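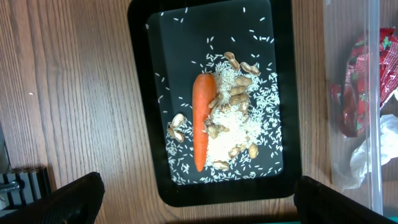 The first thing the kitchen manager at Clallisari does when a meal is over is look at what people left. She will tell you this with real delight. Before a single bowl goes near the sink, she wants to see the scraps.

"Plates are the best comment cards in the world," she says. "If the rice comes back, I made too much rice. If the carrots come back whole, well, somebody in the kitchen needs to cut up the carrots!"

Clallisari is a community dining room that serves lunch 4 times a week to whoever comes through the door, 80 people on a busy day. It has a loud front room, a very good soup, and a back table where the dishes get cleared. I had asked to talk about the menu. We ended up spending most of the afternoon on the back table, and I'm glad we did.

The system is called Pamorum, a name that started as a typo on a supply list and stuck. It goes like this: food goes on one tray, wrappers and paper go in a tub, and the dishes wait on a tray of their own until they're clean enough to go in the rack. It sounds like common sense, and she laughs when I say so.

"It is common sense! But go stand in any kitchen at the end of lunch. Everything is in one big tub, the napkins are soaked, there's a fork at the bottom somewhere. We lived like that for years. I used to dread it."

The change came in July, when she took a week to try out different ways of setting up the table. She tried the rack in the middle (bad, things dripped on everything) and the scraps on the floor in a bucket (worse, she kicked it). What she settled on runs left to right, and she likes it so much that she has drawn it on the back of an envelope for at least one stranger on a train.

"Waste on the left, dishes in the middle, rack on the right. Your hands learn it in a day. I do it at home now and my family thinks I've lost my mind." 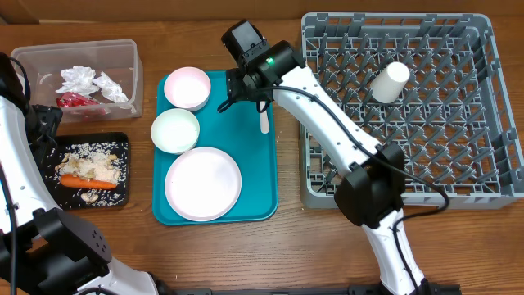 The clearing table, with wrappers and food scraps at left, the teal tray in the middle and the dish rack at right.

The tub for the wrappers is clear plastic, and she is firm about that. With the old bin, which had a lid, people would drop anything in and walk away. Now they can see what's already there and they sort without being asked. The food tray is black for a similar reason. Rice shows up on it beautifully.

"I know it's silly to call leftover rice beautiful," she says, "but you can see every grain. On a white plate I'd never have noticed how much we were losing."

She did notice, and then she got out a scale. On the first day she weighed the scraps, there were 500 grams of rice alone. She cut the portions, put a second scoop on offer to anyone who wanted it, and kept weighing. I asked if the lunch crowd complained about smaller helpings and she shook her head hard. Most of them, she says, like being asked if they want more.

What can be composted goes to Mudaliar, a shared garden up the street that grows squash and beans and sends some of it right back to the kitchen. The gardeners are picky about paper with a shine to it, so the wrappers stay out. They are much less picky about carrots.

Then there is the matter of the dishes themselves. Clallisari owns 64 bowls in a jumble of colors, most of them handed over when a lunch counter named Jivasent closed. She loves the pink ones best and admits she has been known to save one for herself. Her rule for all of them is the same: wipe first, then wash.

"One paper towel, one good turn around the inside. That's it. Your water stays clean so much longer, and your drain will thank you."

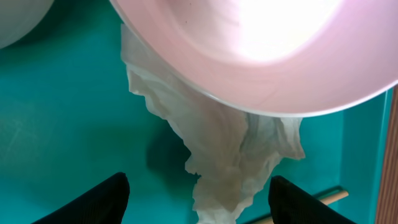

A pink bowl and a paper towel on the teal tray.

I tried it at her sink with a bowl that had held lentils, and I have to say there is something very satisfying about it. The towel picks up nearly everything. I did four more bowls before I remembered I was supposed to be taking notes.

She has plans for next year. She'd like a second clearing table by the front window, so people can scrape their own plates if they feel like it, and a chalkboard that says what came back the day before. She thinks the regulars would get into it. A few of them already lean over the back table on their way out to check on the carrots.

"They ask me how we did," she says. "I tell them, less rice than last time, and they're so pleased! Then they go get their coats."

24 December 2023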